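Rizk Folding Trestle Table, White Top

Home > Hall and Club Furniture > Tables > Folding Trestle

Product code: RZ-1005
Stocked at: Stavville and Womham
Availability: In stock, white. Grey to order.

The Rizk is a full-size folding table for halls, clubrooms, market stalls, workrooms and any other place where a table has to be put up and taken down more often than it stays put. It has a flat white top, a steel underframe and folding legs at each end. It seats 4 along each side without anyone straddling a leg.

We have sold this model since we opened the Womham warehouse. It has been changed twice in that time. The first change was to the leg lock, which used to be a sliding ring and is now a sprung bar. The second was to the corner caps, which are now screwed on instead of glued. If you own an older Rizk, the new caps will fit it, but the new leg lock will not.

The top

The top is smooth, matte and white on the working side. It does not have the pebbled finish you find on cheaper blow-moulded tables, so you can write on a single sheet of paper without the pen going through. Fabric slides over it easily, which dressmakers like and card players generally don't. If you are buying for a bridge or euchre club, look at our felt covers on the Accessories page.

The colour is a plain white with no pattern or fleck. Marks show up on it, and they also come off it. Coffee, tea and most felt pens will wipe away with warm water and dish soap if you get to them the same day. Permanent marker needs methylated spirits on a soft cloth, followed by a rinse. Do not use scouring powder or the green side of a sponge. Either one will dull the surface and the dull patch will then hold dirt.
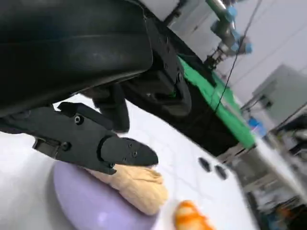 Heat is the other thing to watch. The top will take a mug or a dinner plate straight from the kitchen, but not a roasting dish or an urn. Put a board or a folded towel under anything that has come off a stove. Heat damage leaves a yellow ring that cannot be cleaned off, and it isn't covered under the warranty.

Underframe and legs

The frame is square steel tube, powder-coated grey. Each pair of legs folds flat against the underside and is held by a spring clip. When the legs are opened, a sprung bar drops into a notch and locks them. You should hear it click on both sides. If you only hear one click, push the leg outward until the second one goes in before you stand the table up.

The feet are rubber and are replaceable. They push on and need no tools. On timber floors we suggest checking them every few months for grit, particularly if the table is also used outdoors. There is no levelling adjustment on the standard model. If your floor is uneven, ask for the Rizk L, which has screw feet at all corners and is otherwise the same table.

Specifications

Height: 75 cm
Top: matte white, rounded corners
Frame: square steel tube, powder-coated grey
Leg lock: sprung bar, both ends
Feet: push-on rubber, replaceable
Seating: 4 each side
Assembly: none
Warranty: 7 years on the frame and leg locks, one year on the top

Setting up

Lay the table on its side on the floor, long edge down, with the legs facing you. Open both pairs of legs and check the locks. With one person at each end, lift and turn it onto its feet. One person can manage it alone, but the table is long and it is easy to scrape a wall or a door frame on the way around.

To pack up, reverse the order. Press the bar in with your thumb and fold the leg with your other hand. Keep fingers clear of the hinge. The carry handle is on the long edge and is meant for short distances, such as across a hall. For anything further, or for more than a couple of tables, use a trolley.

Storage

Rizk tables stack flat or stand on edge. Flat stacking is better for the tops, provided they are stacked face to face and back to back so the steel never rests on a white surface. If you stand them on edge, lean them at a slight angle and put a strap around the row. A row of tables that starts to slide is heavy and will not stop at the first person it meets.

The Hitus trolley takes Rizk tables stacked flat, and fits through a standard single door. It has two fixed wheels and two swivel wheels with brakes. The Hitus is sold separately and is held at Womham only, so allow an extra few days if you are picking up from Stavville.

Keep the tables indoors. They can be used outside for the day, but the frame will rust at the screw holes if it is left in the weather, and long sun will turn the top cream.

Spare parts

We carry corner caps, rubber feet, spring clips and leg lock bars for the current model, along with rubber feet and clips for the older one. Parts are sold singly. Replacement tops are not available, as the cost of shipping one is almost the price of a new table.

Orders for parts can be emailed or phoned through to Edivaldo Arruda at the Womham counter. Please have the product code from the sticker on the underside of the frame. If the sticker is gone, tell him whether the lock is a ring or a bar and he can work it out from there.

Pricing and delivery

Prices are on the current price list, which can be picked up at either counter or sent by email. Schools, churches and registered clubs receive the trade price on any quantity. You will need to give us your organisation's name and a contact the first time you order.

Delivery in Stavville and Womham is to the door. Our driver will bring tables inside on the ground floor if there is clear access, but cannot take them up stairs. For country deliveries the tables travel by freight on a pallet, and you will need someone on hand to unload. Check the corners before you sign. Most freight damage happens there, and it is much simpler to sort out if it is written on the docket.

For large orders, or to borrow a single table for a week to see whether it suits your room, contact Zuleica Seixas at the Stavville showroom. Loan tables are the same as the stock model and must come back clean.

Returns

Unused tables may be returned within 30 days in their original carton. We don't charge for restocking, but return freight is at your cost unless the table is faulty. For a fault in the frame or leg lock, send a photo of the part and of the sticker, and we will usually post out a replacement without asking for the table back.

Related products

Rizk L folding table with screw feet
Rizk half-width table
Hitus flat-stack trolley
Felt cover, green or navy
Rubber feet, set for one table

Page last updated Friday, January 6, 2023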